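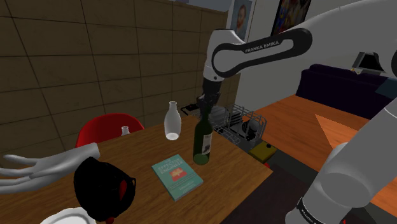 Call for participants: Bullwood open day, visitors wanted for the handover sessions

Hi! I run the visitor side of the household robot work at Bullwood, and I'm looking for 11 people to come spend an afternoon with us in April. You don't need to know a thing about robots. If you've ever passed somebody a bottle across a kitchen table, you're qualified.

So what would you be doing? Most of it happens in simulation. We have a kitchen and living room built on the computer, with a Franka arm at the table and a stand-in person next to it, and the arm works with everyday stuff (bottles, a book, that kind of thing). You'll watch a batch of short runs on a big screen and tell us, in your own words, where the arm felt too quick, too close or just plain weird. Then you get a turn steering the stand-in's hand yourself, which people tend to enjoy way more than they expect!

After the coffee break we all walk over to the Avum hall for the demonstration. My colleagues from Vincze will take your questions there, and please bring the awkward ones, they love those.

The practical bits:

Each session takes 2 hours, plus the demonstration if you'd like to stay.
You need to be 18 or over and comfortable looking at a screen for a while. Glasses are fine.
We pay a flat $97, and the bus fare is on us if you keep your ticket.
There are 2 places set aside for people who use a wheelchair, because I really want to hear how reaching and handing over look from a seated position. Everything is on the ground floor.
We record your comments (sound only) and take your name off before anybody else hears them.

If you've worked for Herico or on any robot arm project, I can't sign you up as a participant this time, but do come to the demonstration anyway. It's open to everybody and kids are welcome.

To sign up, fill in the short form at the Bullwood front desk or on our visitor page and tell me which session suits you, morning or afternoon. I answer every form myself, so give me a few days!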